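Trostwood Tenants' Newsletter
January 26, 2026

KEYS, KEYS, KEYS

Key sorting is on at the Punville office. Split rings, tags, the lot. If you've got old keys in a drawer - please bring them in, labelled if possible. Unlabelled is OK too, we'll take them anyway. 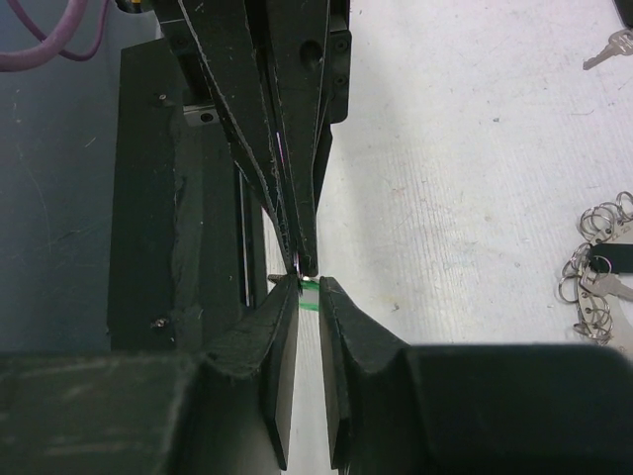
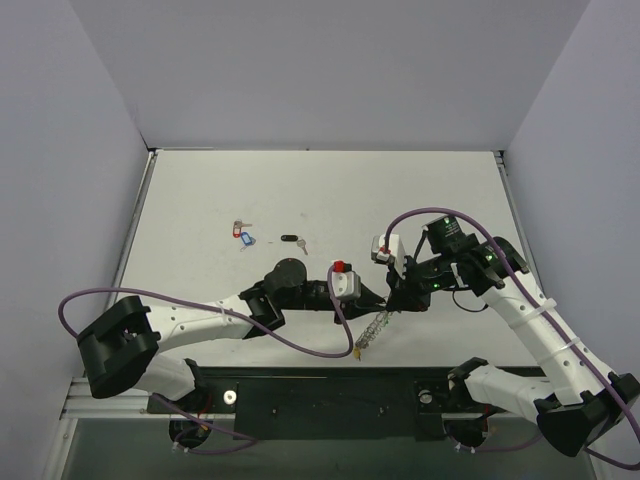
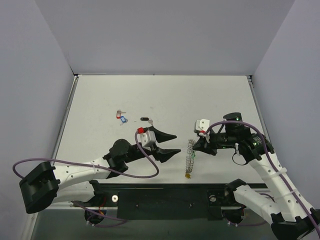
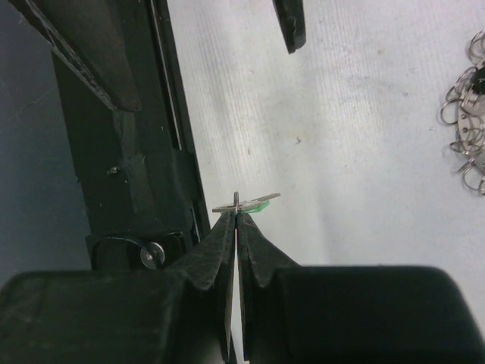
BEFORE YOU DROP OFF

Check your letterbox key isn't on the same ring. Bikeshed keys go to Robles, not us.
Flat number on a bit of paper, taped on. No adresses please.
New tags come in green or grey, your pick. Spare colours in Febuary.
Storage cage keys - all 13 - due back by end of month.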